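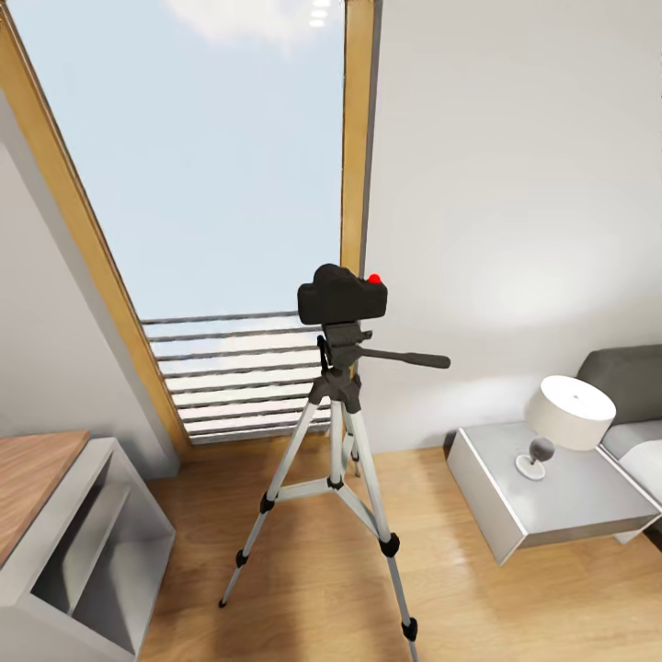

题目:离家以后的英吉拉——诺尔托夫(Noltov)城里的苔麸面糊是怎么养起来的

课程项目报告,终稿
组员:Mesfin Wubshet,Letay Gebremichael
提交:2019年12月14日

一、为什么做这个

起因很简单,宿舍做的英吉拉不好吃。Letay 从家里带来的苔麸粉,按她妈妈电话里说的做,出来是一张灰饼,底下糊,上面一个眼都没有。眼就是表面那些小孔,我们家里叫"眼睛",没有眼睛的英吉拉不能端给客人。后来问了几个在诺尔托夫住了很久的同乡,每个人说法不一样。有的说水不对,有的说天太冷,有的说粉不对,还有一位阿姨说是我们心太急。

所以项目就定了:离开高原以后,大家怎么把面糊重新养起来,改了哪些地方,为什么改。老师开题的时候提醒我们不要做成菜谱,要做成饮食与迁移的小调查。尽量照做了,不过第四部分还是有点像菜谱,没办法。

二、背景(写得短,文献在最后补)

苔麸,一种很小的谷粒,主要种在埃塞俄比亚和厄立特里亚。磨粉,加水,加上一次留下的发酵水(阿姆哈拉语里叫 ersho,下面统一写"老水"),放几天,出一层发黄发灰的水,倒掉或者留一部分,再取一点面糊煮熟搅回去(这一步叫 absit,下面写"熟浆"),等它起泡,最后摊在大圆盘上,只烤一面,盖盖子焖。

酸味来自发酵,乳酸菌和酵母都有份。每家老水里住的东西不完全一样,所以每家味道不一样。苔麸不含小麦那种面筋,孔全靠气和面糊的稠度,稠了气出不来,稀了留不住。

关于老水,家里的老人一般不称量。用手。用碗。用"看着像了"。调查里这是最头疼的地方,后面会讲。

另外要说明一下,英吉拉不是哪一家哪一族独有的做法,各地配粉差别很大,有掺大麦的,有掺高粱的,低地那边高粱多。我们两个家里恰好也不同:Mesfin 家在 Tufa,常掺一点大麦;Letay 家在 Meketti,坚持纯苔麸,觉得掺了就是偷工。这个分歧贯穿整个项目,写报告的时候还在吵。

三、怎么做的调查

访谈为主,加一个自己动手的小试验。

访谈对象通过教会的聚餐和 Pristov 街那家杂货店认识。都是在家常做英吉拉的人,年龄从大学刚毕业到已经当祖母。每次谈之前说明用途,问能不能录音,不愿意录的就手写。报告里不用他们真名,按身份称呼:杂货店老板、夜班护士、祖母、开出租车的大哥等等。

录音整理出来能用的一共98分钟。原始录音比这个长得多,很多时间在喝咖啡,还有一段是祖母和邻居用提格里尼亚语争论洋葱要炒多久,跟题目无关,没有转写。可惜,其实挺好听的。

访谈的问题单:
第一次在这里做英吉拉是什么时候,结果怎样。
老水从哪里来。
用什么粉,在哪里买,有没有掺别的。
发酵放在家里哪个位置。
用什么锅或盘。
跟老家比,什么变了,自己满不满意。
谁教的,现在又教给谁。

问着问着就散了,大部分人从第一个问题直接跳到最后一个。整理时按主题重新归类,没有按提问顺序。

翻译由 Letay 负责提格里尼亚语,Mesfin 负责阿姆哈拉语,再互相检查。有些词翻不过来。比如形容面糊"醒了",有一个说法直译是"它回答了"。我们保留了直译。

四、自己的试验

想看温度和老水两件事哪个影响大。条件有限,说实话不严格。

配方固定:苔麸粉734克,水974克。这个比例是照祖母的手感称出来的,她在厨房和一遍,我们在旁边把碗前后各称一次,算差。她觉得很好笑。称出来是多少就用多少,没有取整。

甲组:祖母给的老水,放在室温20度的房间里。
乙组:祖母给的老水,放在关着火的烤箱里,只开里面的灯。
丙组:没有老水,只有粉和水,放室温。
丁组:没有老水,加一小撮超市的干酵母,放室温。

每组都用玻璃罐,盖一层布。早晚各看一次,记气泡、气味、上层水的颜色。摊饼用同一个不粘平底锅,同一个盖子。先说清楚,平底锅比家里的大圆盘小得多,边缘的情况不好比,只看中间。

甲组。第一天几乎没动静。第二天早上有细泡,闻起来像酸奶。第三天上层出水,颜色像淡茶。做了熟浆,搅回去,晚上涨起来。饼有眼睛,中间密,靠边稀。酸度合适,祖母尝了说可以给自己家人吃,还不能给客人吃。

乙组。快很多。第二天早上已经出水,泡大。晚了半天才做熟浆(上课,没赶上),结果偏酸,后味有点苦。眼睛最大,但是饼脆,一卷就裂。如果及时做可能会好,没有重做,时间不够。

丙组。前两天味道不好闻,有点像湿稻草。Mesfin 想扔,Letay 不让。第四天味道突然变正常了,出酸味。摊出来眼睛少,味道淡,不过能吃。这一组其实最让我们意外,原来以为没有老水就是不行。

丁组。当天就涨。眼睛很整齐,样子最好看,放在盘子里像餐馆的。吃起来像松饼,没有酸。给祖母尝,她吃了一口,问下一个是哪一个。

初步看:有老水的两组味道更接近家里;温度主要改变快慢,快了就要有人看着。丙组说明粉里本来就带着能发酵的东西,只是慢,中间那两天难熬。每组只做了一遍,所以这些只能算观察,不能算结论,老师中期也批了这一点,确实。

记录里的问题,先交代:
丙组第三天晚上没有记,两个人都以为对方记了。
酸度全靠嘴尝,本来想借试纸,实验室那边没借到。
自来水没有静置过夜,有受访者后来告诉我们水里的氯会有影响,要提前放,知道的时候罐子以经都摆好了。

五、访谈里听到的

5.1 第一次都失败

几乎没有例外。开出租车的大哥说他第一次在这里做,面糊放在窗台上,十二月,放了一个星期像新和的一样。后来他把桶搬到暖气旁边,又忘了换大桶,早上起来地毯上全是。房东的地毯。他现在用带盖的深桶,底下垫托盘。

夜班护士的第一次是粉的问题。她买的时候看包装上写着苔麸,回家才发现是混合的松饼粉,里面有糖。发得非常快,她以为自己天才,吃了才知道。

祖母不承认失败过。她女儿在旁边笑。

5.2 老水从哪里来

大概可以分成几条路。有人是从同乡那里要一瓶,这是最多的。有人从无到有自己养。有人从老家带干的,把面糊摊在布上晒干,掰碎装袋,到了再泡开。

干的那种我们原来没听说过。讲这个的是杂货店老板,他母亲教的,说以前走远路的人都这样带。他到诺尔托夫时行李里就有一小包,他说泡开以后头两次味道不对,第三次才"回答"。现在 Pristov 街附近不少人家的老水,往上追都能追到他那一包。他自己不怎么提,是别人告诉我们的。再去问他,他说:"水给出去,又不会少。"

画了一张谁给谁老水的关系图,放附录。箭头有几处对不上,两家都说是自己给的对方。照两家的说法各画了一条。

要老水也有规矩。不能空手去还瓶子,瓶里要放点东西,咖啡豆、香料、糖都行。年轻的受访者有的不知道这个规矩,还了空瓶,事后被家里长辈说了。夜班护士的办法是还瓶子的时候放进一卷做好的英吉拉,这样对方也可以检查。她说有点像交作业。

5.3 粉

纯苔麸粉贵。受访者里天天吃的人家基本都掺,掺什么看手边有什么:大麦粉、全麦粉、自发粉、米粉。掺米粉的颜色白,孩子喜欢。掺自发粉的最快,头天晚上和第二天就能摊。

对掺粉的态度差别很大。祖母平时掺大麦,过节不掺。开出租车的大哥一年到头掺自发粉,完全不觉得有什么,"我下班已经半夜了,谁来等三天"。有一位太太讲到掺粉时请我们把录音关掉。关掉之后讲得非常详细。经她同意这里只写这么多。

Mesfin 的看法:掺粉在老家本来就有,Tufa 那边雨水多的年份大麦便宜,大家就多掺,没人觉得是变味。把纯苔麸当成唯一正宗,可能是离开以后才变强的想法。
Letay 的看法:不同意。Meketti 那边穷的时候也掺,但是掺了会说"今天掺了",要说出来。说出来说明心里有一个标准。
两个看法都留着。

5.4 放在哪里

这个题目原来只是顺便问的,结果材料最多。冰箱顶上。热水器柜子里。烤箱开灯。暖气旁边的椅子上。有一家放在卫生间,理由是全家最暖和,说完很快补一句盖得很严。

几乎每家都提到邻居和气味。住公寓的人会挑时间,熟浆那一步味道最大,有人专门等楼上邻居上班以后做。夜班护士刚搬来时有人敲门问是不是下水道坏了。她给对方端了一盘,后来那位邻居每到周末就来问还有没有。也有不那么好的,一位受访者因为气味跟室友闹翻了,搬了家。她讲得很平静,我们没有多问。

5.5 锅

大圆盘(mitad)在这里能买到电的,带盖,重,占地方。有的人家放床底下。买不起或者没处放的就用平底锅,饼小,一顿要摊很多张。好几个人说小的没关系,味道一样,但是过节还是去借大的。小饼没法铺满大家共吃的那个大托盘,要几张拼起来,拼缝的地方汤会漏下去。祖母说拼的托盘像补过的裤子。能穿。

开出租车的大哥那个电盘是几家合买的,轮着用,轮到谁家放谁家。过节前抢得利害,现在贴了张纸在盘盖里面,写顺序。

5.6 谁教谁

老一点的是跟母亲或婆婆学的,站在旁边看,没有人讲解。年轻的大多靠打电话和看视频。电话教的困难前面说过,"看着像了"在电话里看不见。有人开视频把手机对着桶,老家那头信号不好,画面停住,妈妈对着一张停住的图指导了半天。

男的受访者里会做的,都是来了以后才学。在老家没有进过这个厨房。杂货店老板是例外,他是家里老大,母亲病的那几年他做。他说这件事在老家不往外说,在这里反而可以说了。

孩子这一代,多数会吃不会做。有个上中学的女孩给自己家的老水取了名字,贴在瓶子上,不许妈妈倒掉太多。她算是我们听到的最年轻的养水人。

六、讨论

几点,还没想得很透。

第一,大家讲"正宗"的时候讲的东西不一样。有人讲的是粉,有人讲酸味,有人讲眼睛,有人讲一起吃的那个托盘。能放弃哪一样,每家顺序不同。时间紧的人先放弃发酵天数,钱紧的人先放弃纯粉,房子小的人先放弃大盘。几乎没有人愿意放弃的是一起吃,可是夜班护士一个人住,她放弃的正好是这个,她一次做很多冻起来,吃的时候微波炉热一张。她说热的时候房间里有那个味道就够了。

第二,老水把人连在一起,这个我们开题时没有想到。原来只打算问它怎么养,后来发现问"谁给你的"能问出一整段搬家的历史:先住哪里,认识了谁,跟谁断了来往。断了来往,水还在用。

第三,试验里丁组最好看,最不好吃,这跟访谈里关于餐馆的抱怨对得上。好几个人说城里餐馆的英吉拉"眼睛漂亮,没有话说"。是不是加了酵母不清楚,没有去问餐馆,不能乱写。

第四,关于教学。身体里的手艺很难用电话传,这句话课上读过,做完以后才有感觉。我们给祖母称碗的那个下午,得到了一个很精确的比例,回去照做,还是稠了。她听完说那天下雨。

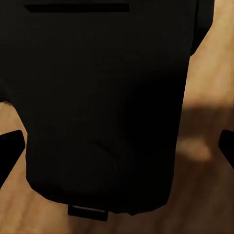
七、不足和没做完的

样本偏。都是愿意跟学生聊天的人,都认识教会或者杂货店。完全不做、改吃面包的人没有访到,应该访,他们为什么不做同样重要。

试验只做了一轮。理想的话每组重复几遍,加酸度测量,水要静置。掺大麦的一组本来列在计划里,因为粉买晚了没赶上,Mesfin 对此意见很大。

转写没有第三个人核对。提格里尼亚语的部分尤其希望有人再听一遍,祖母讲得快,里面有几个地方的老词 Letay 也要打电话回家问。

附录的关系图手画的,扫描不太清楚,右下角两个名字重叠。来不及重画。

厄立特里亚来的受访者比我们预想少,背景部分写了两国,材料主要还是一国的,题目里就没有写国名。

八、分工

Mesfin:联系受访者,阿姆哈拉语访谈与翻译,试验记录早班,第二、四部分初稿。
Letay:提格里尼亚语访谈与翻译,试验记录晚班,关系图,第五部分初稿。
讨论部分一起写的,所以语气有点跳。

九、花费

苔麸粉最贵,其次是玻璃罐。还瓶子时放的咖啡豆也记在里面,老师问过这个能不能报,我们认为属于田野礼节,请批准。收据夹在纸质版后面。

十、致谢

谢谢所有让我们进厨房的人。谢谢祖母,她要求在报告里写明甲组不是她的最好水平,是我们放的地方太冷。写明了。
谢谢杂货店老板,最后一次去他又给了我们一瓶老水,现在在 Letay 冰箱里,每周要喂一次。宿舍放假期间由 Mesfin 带走。

附录目录
附录一 问题单(两种语言)
附录二 试验记录表,丙组缺一格
附录三 老水关系图
附录四 词汇对照,含没有翻译的词
参考文献另附一页,格式还没统一,周末前补交。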